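October, a bit after nine at night

Okay so the drawer. I finally emptied the drawer! The big wide one under the gray desk, the one I have been shoving things into since I moved up to Skaltside and pretending was a "system." Dumped the whole thing onto the bed after lunch and sat there with a garbage bag between my knees for most of the afternoon.

What was in it, for the record: the lease, my old lease, takeout menus from Valtedcombe (why did I bring those with me??), a birthday card I never mailed to Kornél Virág, rubber bands that had melted onto a ruler, a key. No clue about the key. I kept the key. Also an electric bill for $218 that gave me a small heart attack until I saw it was from two winters ago and paid.

The card is going in the mail tomorrow, with an apology on the back. He'll think it's funny. His birthday is in March.

I wiped down the drawer with the lemon stuff and then did the desktop too, and left out only the snack things, which were going to be dinner if I didn't get up and cook. Chips, the apple, the can with the pretty gold label, my white bowl.

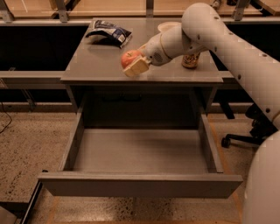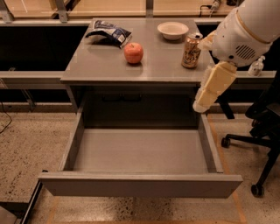 *Last changed: October, 11:40 pm (fixed spelling, added the part about the lamp)*

Look how much room there is in that drawer! I keep going over and looking into it like it's a new apartment. My first thought was folders, and my second thought was that I have never once in my life put a paper back into a folder, so now I'm leaning toward those shallow trays from Liepiņa. They're $17 for a set and I could lay them side by side. One for mail, one for pens, one for whatever the key turns out to belong to.

I did not cook. I ate the apple standing up at the window and then had soup from a carton at ten, so, fine, half a dinner. The chips I'm saving for the train on my way to see Mom.

The lamp: I went back and forth on whether it goes on the desk again or stays on the floor by the chair. When it's on the desk I end up piling things around the base and then I can't find the switch. For now it's on the floor. The room feels bigger at night that way, kind of low and cozy, though I did kick it once already.

Still to do, and I'm writing it down so I can't wiggle out of it:

- mail Kornél's card
- shred the old lease (ask downstairs about the shredder)
- measure the inside of the drawer BEFORE ordering trays
- closet, top shelf only, I am not doing the floor of the closet this month

Oh, and I found the Wullia notebook! It was at the very bottom, under the menus. I'd written about 200 words of a story in it and then a grocery list right over the ending. It's not terrible. The story, I mean. I put it by the bed and might read it again if I can't sleep, which after all that coffee seems pretty likely.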